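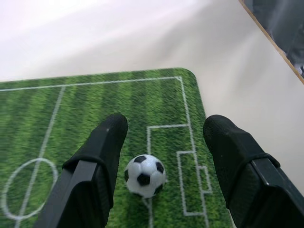 Chapter 4
Who Sets the Price of a Bus Ride?

Most of us meet a public price for the first time at the door of a bus. We are young, an adult has pressed some coins into our hand, and the driver names an amount that seems to have existed forever. It doesn't occur to us to ask where the amount came from, or who would have to be persuaded before it could change. Yet behind that fare stands a long trail of budgets, hearings, forecasts and (very often) quarrels, and by the end of this chapter you should be able to follow the trail yourself, for whatever town you happen to live in.

We will spend a good part of our time in Rerov, a river town with a bus network of 11 routes. Rerov is a comfortable place to begin, neither so large that its accounts fill a shelf nor so small that a single person decides everything over lunch. The buses are run by a private operator, Minja Transit, under a contract with the town council. The council sets the fares. Minja pays for drivers, fuel and repairs, keeps the fare money, and receives a yearly payment from the town to make up the difference between what riders pay and what the service costs.

You may already see where the trouble starts! If fuel gets more expensive in the spring, Minja feels it in the spring, but the fare can only be changed once a year, in December, after a public hearing. For several months, then, somebody has to carry the extra cost. Under the Rerov contract it is the operator, unless its costs rise beyond an agreed limit, in which case the town shares the burden.

4.1 A fare that stayed put

For a long stretch the single fare in Rerov was 80 cents. People were fond of it. Shopkeepers near the terminal kept change ready for it, and council members running for reelection liked to mention it in their speeches. Meanwhile wages went up, tires went up, and the older buses needed more and more time in the garage. The town's yearly payment to Minja grew to cover all this, a little each year, until it was eating into the money set aside for sidewalks and street lighting.

Economists call a payment of this kind an operating subsidy. It's a useful term and we will use it often, but please don't let it make the thing sound more mysterious than it is. A subsidy means that part of the cost of a ride is paid by people other than the rider, through their taxes. There can be very good reasons for this. A full bus takes cars off a crowded bridge, so even a driver who never sets foot on it gets home sooner. A late bus with four passengers may be the only way a hospital cleaner can keep her job. The hard question, and one on which sensible people differ, is how large that share should be.

When the council finally took up the matter, it received 905 written comments, a great many for a town of that size. Rozália Dvořáček, then the town's budget officer, read every one of them and sorted them by the reason given instead of by whether the writer was for or against. We will borrow her method in Section 4.3, because it brought out something a simple tally would have hidden. Many of the people who objected to a higher fare were more worried about losing the early morning service, and said they would pay more if it were kept.

4.2 What happened across the river

Likham, on the opposite bank, took another road altogether. Its council tied the fare to a fuel index, so that the price of a ride could move every three months without a hearing. On paper this was tidy, and the operator was delighted. Riders found it harder to live with. Families who budgeted by the week never quite knew what the next season would bring, and the drivers, who had no say in the matter, spent a good many mornings explaining it at the door. Almost 109 riders signed a petition in the first week asking for the old system back.

We will compare the two towns carefully, and then look at Laltwood, a scattered rural district where fares cover so little of the cost that some residents have proposed doing away with them.

Before you read on

Find out what a single bus ride costs where you live, and when the price last changed. Ask an older relative or neighbor what they remember paying. Then write a short paragraph on who you think ought to pay for the bus, and keep it somewhere safe, as you will be asked to take it out again in Section 4.6.

Words to know in this chapter: fare, operating subsidy, fixed cost, variable cost, price index, public hearing.

We use cookies to remember your reading position and improve this site. Accept all | Manage settings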